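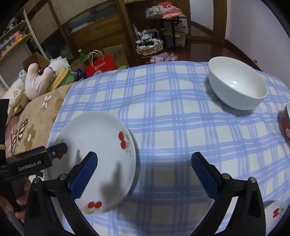
Two hand-held grippers over the checked cloth, one with its jaws open above a cherry-patterned plate.

Search this site Go

Let the person holding it fix it

By Wilma Drummond
2023-03-02

I have come to love the ten minutes before a recording session more than the session itself. You sit down with a hand-held gripper and a soft cloth, you open and close the jaws a few times, and you listen. A good one closes with the same small sound every time. A pin that wants attention gives itself away long before anything shows up in the recordings, and once you have heard it you will never stop hearing it!

My argument is simple, and I've been making it at Senitz to anyone who stands still: the person who holds the gripper should be the person who looks after it. Cleaning the pads, checking the pins, changing the tips, all of it. At present most places do what we did until December. The operators record and a technician repairs, and between them there is a form.

I understand the form. Timo Steinbach designed ours, and it is a good form, with a box for every fault you could think of. But try writing down "feels a bit late on the left". There's no box for that. By the time the gripper reached Timo's bench it had been carried across the building and wiped down, and he'd find two jaws that met nicely and send it back. Then the same operator would fill in the same form.

So we tried it the other way round with one pair. Intan Manurung records with them most days, mainly plates and bowls, and Timo taught her the lot in one afternoon. She learned to take a pad off and seat it again with the ribs lying the right way, and how tight is tight enough (less than you think). She closes the jaws on a strip of paper and pulls. If the paper slides out on one side, that pad needs another look.

I wish everybody could watch her do it. She has a feel for those fingers now that no inspection sheet would have given her. Crockery is a wonderful teacher too. A rim is thin and smooth and it curves away from you, and a worn pad that will cope happily with a towel all week will let a plate swing round the moment you lift it.

Fasil Gebru, who plans our sessions, thinks I'm romantic about this. His objection is a fair one. If every operator adjusts their own gripper, you end up with as many gripper settings as operators, and 2,000 recordings that don't quite agree with one another. He would like one pair of hands on the screwdriver.

I'd meet him halfway. Keep the alignment and the camera mount with Timo, and lock those screws with a dab of paint so we can all see if they've been touched. Leave the pads, tips and pins to whoever is holding the thing. Write the changes in a notebook that lives in the same case. Ours has a coffee ring on the cover and is the most useful document in the building.

Spares matter as well. It's no good trusting people with pads and then keeping the pads in a locked cupboard. Put a packet in every case, with the right driver and a few pins, and accept that a pin will roll under the furniture now and then.

Intan starts teaching the next two operators soon. I've asked to sit in, and I'm bringing my own screwdriver.

Contact the editors | © 2023 Flanari | Back to top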